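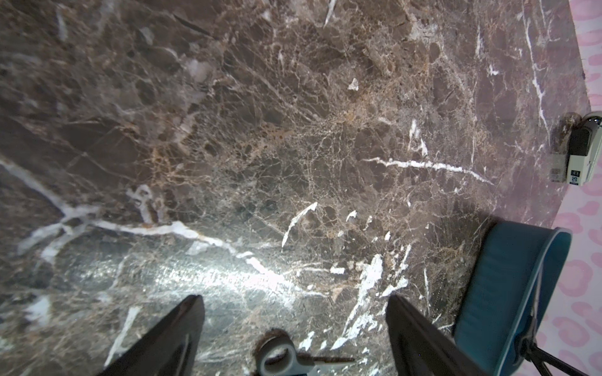 Gripper fingers over a marble surface with a pair of scissors between them. Sharp household items get their own section in the new rules.

Home & Service Robotics | Standards
Print this story | E-mail this story
Reading time: 2 minutes

PESTETOW - Companies that test robot arms on household chores in Pestetow will have to follow a written code of practice starting in June.

The code was drawn up by Hesau, the trade group for service robot makers in the region. It covers arms that work on ordinary counters and tables, outside a fenced cell, with a person close enough to reach in.

Under the code, an operator must have a stop button within arm's reach whenever the arm is powered. Gripper force has to be checked at the start of each shift and written in a log. If a finger pad is changed during the day, the check is done again.

Scissors, knives and other sharp items are treated separately. An arm may pick them up only at the reduced speed set for the site, and may not pass them directly to a person. It must set the item down and back away before anyone takes it.

The code also deals with work surfaces. Polished stone, glass and other shiny tops can throw glare into a wrist camera, and sites are told to try each surface under its normal lighting before a session begins. Patterned cloths and coverings are allowed as long as they lie flat and do not slide.

Hesau received 181 comments on the draft, which was open to members and the public. Most dealt with record keeping. An early version called for logs to be kept for five years, and small firms objected to the cost of storage. The final text asks for two.

Salgado, which runs a test kitchen in Pestetow, said it already follows most of the rules and will need to change only its shift log. The company said its operators recorded 1381 pick-and-place sessions under the trial version of the code, and that two were stopped by hand.

Drerik, a maker of gripper parts, said it would begin printing a force range on its finger pads so that operators can compare it with their readings.

The code is voluntary for firms outside the group. Members that do not follow it can lose their listing in the Hesau directory.

Copies are available from the Hesau office. A question session for operators is set for a Sunday at 2 p.m. at the Salgado site.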